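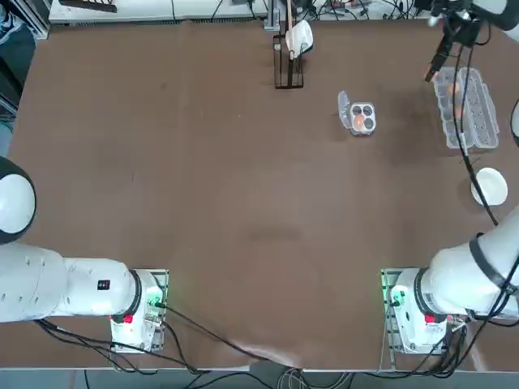
Two arms, two egg cartons, one table.

Stories > Short fiction > The Open Day

The demonstration was announced for 4 o'clock, and I came early, as I always do. My father worked 19 years on the egg line at Burton, and I wanted to tell him in the evening what I had seen.

Vultitz had opened the whole building for visitors in August. In the other rooms there was coffee and a film. In room 142 there was only the table and the sound of the fans. The arms were white and very quiet. They were called Drillorer, both of them, as if they were one animal.

I stood so close that my coat touched the rope. I was thinking about my father's hands, which never broke an egg at work but broke many cups at home. When a gripper went down into the long carton, the talk around me stopped. I noticed that I was holding my breath — for an egg!

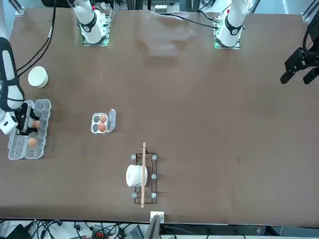
An old woman beside me said that her hens would not like it. Then she said that she would buy one tomorrow if it could also clean the henhouse, and she asked me the price, because I had a clean coat and she believed I was from the company.

"Sixty-five eggs a day," I answered. I do not know why I said it. She nodded and wrote it on her hand.

In the evening I called my father. He listened to everything, and then he wanted to know if the eggs were boiled.

I had not asked.

Contact: Ruppert Stories | © Ruppert Stories, all rights reserved | Back to top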